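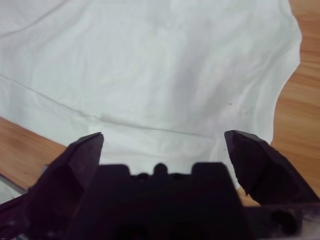
Jul 31, 2023

Crease detector merged this morning! I have been itching to write that since the start of the week. It is a small piece of code and it took me far too long, but it runs on the wrist camera stream at 19 frames a second, next to everything else, and the controller doesn't stutter any more.

The trouble was always white cloth. Give me a checked tea towel and I can find a fold in no time, but plain white fabric only has shading to go on, and soft shading at that. A long shallow crease and the edge of a gentle ripple look nearly the same to the old filter. Bogdan Jabłońska said weeks ago that I should stop thresholding single frames and let the arm's own movement help — a real crease stays put on the cloth as the camera shifts, while a good deal of the shading drifts. I grumbled, then tried it, and he was right. I owe him a pastry from Piątek.

So now each candidate line gets tracked over a short window, and the wrist pose from the controller goes in as well. Lines that hold their place score up, lines that wander score down. The lovely part is that the planner gets a number it can use. Before, it got a yes or a no and went charging in on the strength of it. With a score it can wait, or shuffle sideways a little and look again, and watching it choose to look again made me grin like an idiot.

Ran the lot over the Brorstead recordings after lunch. 3000 clips, and 2257 of them now come out with the main crease where I marked it by hand. Last month's version wasn't close. Most of the misses are at the cloth border, where the wavy edge against the wood grain still fools it. Grain streaks are nasty, they're long and thin and they stay put, so my clever scoring loves them. I think the answer is to mask the table first and only look inside the cloth. Tiny specks on the fabric, on the other hand, are turning out to be a gift, as the tracker grabs them and holds on.

Also found a silly bug in Nineo. The replay tool was dropping the first 70 messages of every log, so the pose arrived late and everything looked offset. I had been blaming the calibration for days! Fixed it in one line and then went for a walk, partly out of joy and partly out of shame.

Cunon want a fold planner they can try in September, which felt mad a fortnight ago and now feels only slightly mad. Tomorrow: table mask, then rerun the border clips, then tidy up the config names before Bogdan sees them. Must remember to push the Nineo fix to the shared branch, it is still sitting on my laptop.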